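Spent the day at the Trevaskis open day in Vanham. Three demo cells, one of them worth a thread. Notes below, mostly on gripping thin sheet material. 1/10

The cell is called Dotura. One arm, a parallel gripper with two fingers, a small camera at the wrist. No suction. Marius Mocanu ran the demo and took questions between cycles, which is more than the other two cells offered. 2/10

Task: pick single items of paper and film out of mixed soft material and move each one to a tray. Rigid parts were left out on purpose. Mocanu's view is that boxes and bottles are well covered by other people and sheets are not. 3/10

Why no suction: a cup needs a sealed patch. Creased paper leaks, and thin film gets pulled into the cup. They tested cups last August and dropped them after 63 picks. He did not give a success rate for those, and I did ask. 4/10

Cycle time is 17 seconds, pick to release. Slow. Most of it is approach and a second look after closing, where the wrist camera checks that there is something between the fingers before the arm lifts. 5/10

Training set is nearly 2000 grasps, all recorded with a person guiding the arm. Of those, 206 are marked as bad and kept in the set. I would like to see results with and without them. Mocanu said that comparison is on the list. 6/10

Force: fingers close to a position, then hold on a current limit. There is no tactile sensor. So the controller does not know about slip unless the camera sees it. On paper this mostly works, on film less so. 7/10

Tudor Văduva from Prudari asked about double picks, two sheets stuck together. Answer: the cell can't tell if the edges line up. A scale under the tray would catch some of it. Not fitted today. 8/10

Smaller complaints. The status screen faced the operator and not the visitors. The e-stop was easy to reach, good, but the floor marking was tape that had started to lift. Coffee ran out before the second session. 9/10
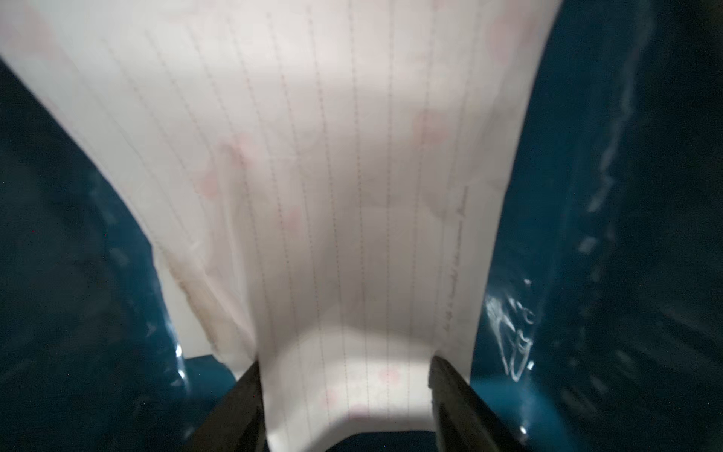

Sheet grasping comes down to what the paper does between the fingers, and the wrist view is the best place to judge it. Anyone working on pose estimation for soft items should think about ruled paper as a test piece. The printed lines on this one spread wide at the top and run together toward the grip, so you get the bend of the sheet nearly for free. The pink spots are too blurry to help much. I would also log the torn edge by the left finger, as a ragged border is where I'd expect an edge detector to get confused. Dark teal plastic on both sides gives decent contrast, and the glare off its creases is what I would filter first. I've asked Mocanu for the matching finger position and current data and will post it if he sends it. 10/10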